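Bench Technician, Woodwork and Surfaces (part-time)
Juvix, Salem site

Juvix is hiring one technician to prepare and maintain the light wood work surfaces in Room 224. Hours are 30 per week, starting in February.

Duties: sand and reseal surfaces, check raised edges for splinters, log wear by surface number, keep the adjoining white wall clean and painted.

Requirements: one year of shop or finishing work, ability to lift 30 pounds, legible handwriting. Experience with pale woods is preferred. Training on the wear log is provided.

Send a resume and two references to Deming Cui, quoting job number 563. Questions about hours or pay go to Khadija Ouali.
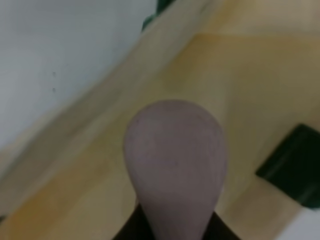

Light wood surface with raised edge, against a white wall.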